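Progress report to the Skilevton Fund, second period
Project: shared two-arm handling cells, Bratwood workshop
20 April 2024

Where the money stands

The Fund will remember that the January report ended on a hopeful note about delivery dates. I have reread it since, with some discomfort. Of the four cells in the plan, one is running, one is built but has no grippers, and two exist as a purchase order and a great deal of correspondence with Aerts.

We have spent 47 per cent of the equipment line. The arms came in under the quote, which pleased everyone for a week, until we added up the small things. Cables, cable ties, brackets, wall baskets, camera mounts and spare fingers had been entered in the original budget as "sundries", a word I now intend to avoid. They have cost more than the tabletop, the framing and the wall backing put together.

What we got wrong

We budgeted one set of gripper fingers per arm. Fingers wear, and they get knocked. We have ordered 36 spares, enough for all four cells to the end of the grant if the operators are kind to them. I would not bet the Fund's money on kindness, so there is a line for a further order in the revised plan.

We also allowed nothing for the wrist cameras' cabling. It has to follow the arm wherever the arm goes, and the first lengths we bought were chosen by somebody measuring an arm that was standing still. That somebody was me.

What is going well

The first cell has been given over to cloth and other soft items, as the Fund asked. Rigid parts would have made for a prettier report. Cloth shows us what the grippers are worth, and it has already settled one buying question: we shall stay with the open-frame fingers for cells three and four and drop the padded ones from the list.

Ruben Schouten has rewritten the maintenance sheet so that a finger change takes 7 minutes. The old sheet took longer than that to read.

Decisions we need

First, permission to move the unspent training money into spares. Second, a yes or no on the service contract from Vakdale, who would like us to sign for all four cells now, including the two we do not have. I recommend signing for two and being charming about the rest. Third, agreement that the fourth cell may slip into the next period. It will slip in any case, but it would be nice to have it in writing.

The revised budget is attached as a separate sheet. The word "sundries" does not appear in it.

Cell one, cloth handling:

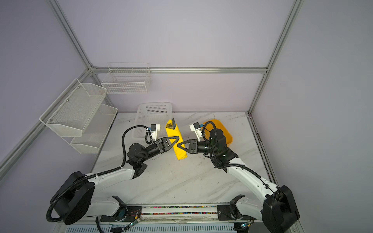 Corrado Bianchini replied that the move from training to spares was approved, that he would accept two cells on the service contract provided the price per cell did not rise, and that he wanted a firm delivery date for cell three before he would discuss the fourth.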